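How to nominate as a candidate for the Grundeck council election

Any eligible resident of the Municipality of Grundeck may stand for council. The steps set out on this page apply to candidates in all three wards (Gelum, Kuhlmann and Trekeo) and to candidates for mayor. Groups of candidates should also read the separate guide to group registration.

Before you start

You must be enrolled to vote in the municipality on the day you lodge your nomination. You may stand in one ward only, and you cannot stand in a ward and for mayor at the same election. If you have moved during the past year, check that your enrolment shows your current address. Changes can take several days to appear on the roll.

Municipal employees must arrange leave before nominating. Leave begins on the day the nomination is accepted and ends when the result is declared.

Step 1. Collect the nomination form

Forms are available at the front counter of the municipal office from the first working day of September. The form has four parts. Complete Parts A and B yourself, in black or blue ink. Your name should be written as you would like it to appear on the ballot paper. Shortened forms of a given name are accepted, but titles and honours are not printed.

Step 2. Gather your signatures

A ward candidate needs the signatures of 31 electors enrolled in that ward. The roll for Trekeo, the smallest ward, stood at 1,889 electors when last certified, and the same requirement applies there as in the larger wards. Each elector must sign in person and print a full residential address. Post office boxes cannot be accepted.

An elector may sign for more than one candidate. It is wise to gather a few extra names — signatures that cannot be matched to the roll are struck out, and they cannot be replaced once nominations have closed.
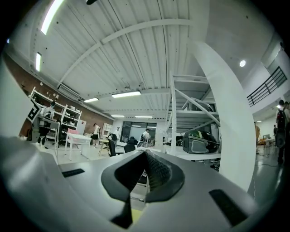
Step 3. Pay the deposit

The deposit is $790 for mayoral candidates and $646 for ward candidates. Payment may be made by bank cheque, debit card or cash. Personal cheques are not accepted. The deposit is refunded to every candidate who receives at least four per cent of the formal vote, and to any candidate who withdraws in writing before the close of nominations.

Step 4. Lodge the form

Bring the completed form, your receipt and one piece of photo identification to the returning officer. An agent may lodge the form for you if Part D has been signed and witnessed. Nominations close at noon on the final day, and forms received after that time will be returned.

After you have nominated

The order of names on the ballot paper is drawn by lot at 2 pm on the day nominations close. Candidates and their agents may attend. A campaign finance return is required from every candidate, including those elected unopposed and those who spent nothing.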